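The woman who runs the bath floor at Lurkell has asked to be called the woman who runs the bath floor at Lurkell. She has had her name in print once, attached to a complaint about grout, and feels that was plenty.

She has worked in the showroom for 8 years, first for Bernix, who sold kitchens in the same building, and then for Lurkell, who kept the kitchens, added tubs and changed the sign. Her title has changed more often than her desk.

"I sell things people lie down in and things people lean on," she says. "The leaning side makes more money."

The leaning side is stone, mostly. She has strong views on polished marble, and they aren't the ones printed in the brochure. Customers come in wanting white with a hint of gray. She steers them to the gray with white veins whenever they'll let her.

"White marble is for people who don't drink coffee. Gray forgives you a little. It's still marble – it'll hold a grudge over a lemon – but you can live next to it."

Her other warning is about light. A high polish will hand you back every ceiling fixture in the room, in long stripes, and you won't notice until the slab is in and paid for. She makes people stand over a counter and look straight down before they sign anything.

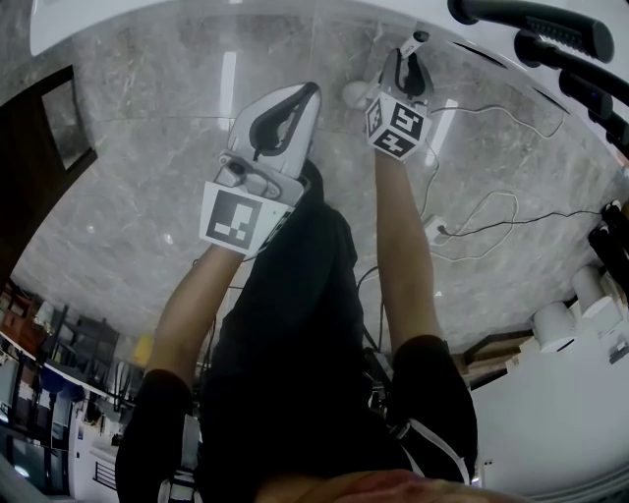

"Then I ask where they're going to put their chargers," she says. "They look at me as if I've asked about their marriage. Every counter in America ends up with cables on it. You can spend a fortune on stone and in a week it's a shelf for plugs."

She would like to see outlets planned before slabs are cut. She has said so at every staff meeting since the sign changed, and reports that it has been written down each time.

We move on to tubs, where she relaxes. Her rule is that nobody should buy a bathtub without getting into it, shoes off, coat optional. Most people refuse. They'll test-drive a car and lie on a mattress in front of strangers, but a dry bathtub embarrasses them.

"I had a couple measure one for 40 minutes. Length, width, height, the lot. Neither of them sat in it. It went back in December with a restocking fee of 200 dollars, and the reason on the form was 'neck.'"

Does she have a favorite? She does, and it's the freestanding white one with the black fittings, although she would move the spout.

"It's tall and thin and it looks wonderful, and one day you'll stand up with soap in your eyes and meet it. I tell everyone that. They buy it anyway. I'd buy it."

The green one is a harder sell. People cross the floor to admire it, tell her how brave it is, and order white. She thinks the trouble is that buyers picture the next owner of the house, some stern person with a clipboard who disapproves of green.
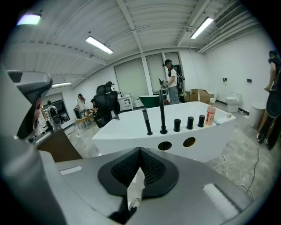
"Put it near a window and it's a different animal," she says. "Pale blinds, daylight coming through, a bit of floor on every side. What kills a freestanding tub is shoving it in a corner. Then you've got a gap you can't get a mop into, and you've paid extra for the gap."

She also believes in a bottle on the rim. The Grullon sales manual, which Lurkell bought in along with the tubs, runs to 158 pages and says displays should be kept clear. She read it once and uses it to raise her monitor.

"A bare tub looks like a museum piece. Put one bottle of something on it and people can see themselves using it. Two is fine. Past that you're running a drugstore."

I ask what a sensible person should spend. She says most of the difference shows in the faucets, and that she would sooner see someone put 1,000 dollars into decent valves than into a fancier shell. Ackah, the plumbing firm that does most of the installs, told her the same thing in her first month. She ignored it, bought cheap ones for her own bathroom, and got to know Ackah very well.

And at home, what does she have now?

"A shower," she says. "I'm at work all day with bathtubs. I don't want to see one when I get in."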